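Facilities Bulletin, November
Changes to compressed air billing at the Naciri building

Starting this month, compressed air in the Naciri building will be metered by suite and billed as its own line. Until now the cost was folded into the common area charge and split by floor space. Suites with no air drops were paying for suites with several, and tenants on both floors had asked for a different arrangement.

Viltus installed the meters in October. Each suite with at least one active drop has a thermal mass flow meter on its branch line, mounted after the isolation valve and before the first regulator. The meters report to the building system every 15 minutes. Readings are corrected to standard conditions, so a suite running at a lower regulated pressure is not charged for volume it did not draw from the main.

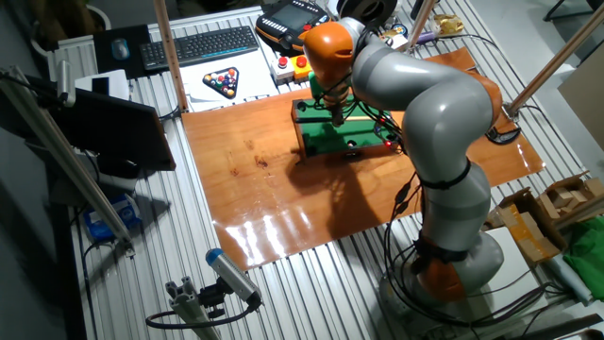 By the Building Services Desk
Filed under: Utilities, Billing

The main reason for the change is leakage. A night test in the spring, with all tenant equipment shut off, showed the compressor still loading for 26 percent of each cycle. Most of the loss was traced to quick-connect fittings and to old hose on the second floor. The fittings on the common header have been replaced. Anything past a suite's isolation valve is the tenant's to maintain.

How to read the new line on your statement

The first figure is base flow, taken as the lowest one-hour average between midnight and 4 a.m. If your suite does no overnight work, base flow should be close to zero. A steady value above that almost always means a leak or an open blowoff.

The second figure is total volume for the period in standard cubic feet. As a reference, the management office suite, which has one drop used for dusting filters, recorded 676 in the two-week trial. The shared workshop recorded 1587 over the same period.

The third figure is the charge. Fixed costs for the compressor and dryer stay in the common area charge. Only power and filter costs are billed by volume.

Leak checks

An ultrasonic leak detector can be signed out from the Fevora Street entrance desk for up to two days. Tag any leak you find and close the nearest valve before changing a fitting. Thread sealant is stocked in the workshop, but hose is not.

Suites with a Ziten dryer on their own branch should confirm that the drain is set to level sensing. Timed drains vent air on every cycle and will show up in base flow.

Meter disputes must reach the desk within 59 days of the statement. Include the suite number and the meter tag.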